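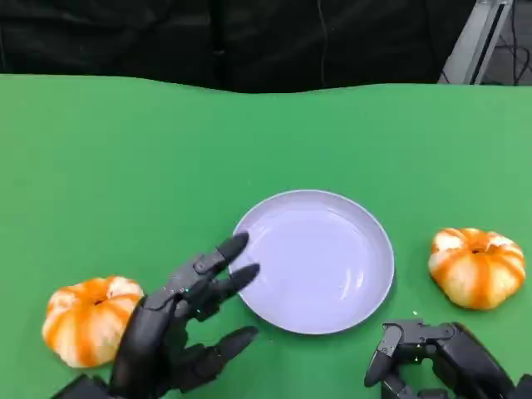
Green table cover, one plain plate and two small pumpkins: my November table

I wanted a table for November that does not need a whole afternoon. I bought a green cover from Stollbridge, a shallow round plate from Indcombe, and I already had my eye on two small striped pumpkins from the Abou Jaoude shop. I have lived with the set for 2 weeks now, so I think I can give a fair opinion.

The cover first. The green is strong, much stronger than I expected from the catalog. In the morning I found it too much, but under the lamp in the evening it becomes friendlier, and the orange looks very good on it. It has almost no shine. My complaint is the far edge, which does not want to lie straight. I ironed it on the low setting, I pulled it from both sides, and it still makes small waves. If you like a sharp line at the back of your table, this will disturb you. Crumbs and every bit of white fluff also show on the green, so keep a soft brush near.

It cost 34 with delivery. For a cover which I will use for one season, I find this acceptable but not cheap.
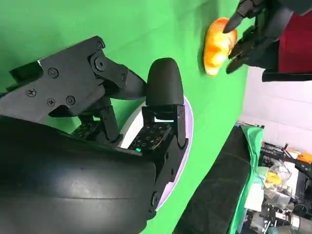 The plate

It is a shallow plate with a raised rim, and the color is difficult to name. The seller writes "white." To me it is white with a little lavender in it, mainly on the rim. My neighbor Afaf Fakhoury says it is simply white and I should clean my glasses. We did not agree until now.

The middle is flat, so a slice of cake sits well on it and does not slide to the center. Soup is a different story – the plate is too shallow for it, and I would use it only for dry food, or for nothing at all. On this table I like it best empty, with a pumpkin on each side. My kitchen scale shows 600 grams for one plate, a little heavy for me when I carry several of them.

After many washes I see no scratches. The inside reflects the ceiling lamp, and for some people this can be annoying at dinner.

The pumpkins

They are squat and ribbed, orange with creamy stripes, and they stand steady without any ring under them. I was afraid they would look childish. They do not, at least when you use only two and leave space between them and the plate.

The complete set came to 74. I would buy the plate again and the pumpkins also. For the cover I would first look at Brerkska, where the greens are softer.
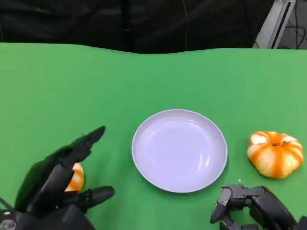
Rasha Moussa

One addition, for readers who asked about the distance: I keep a hand's width between plate and pumpkin, and I place the plate a little nearer to the person who sits.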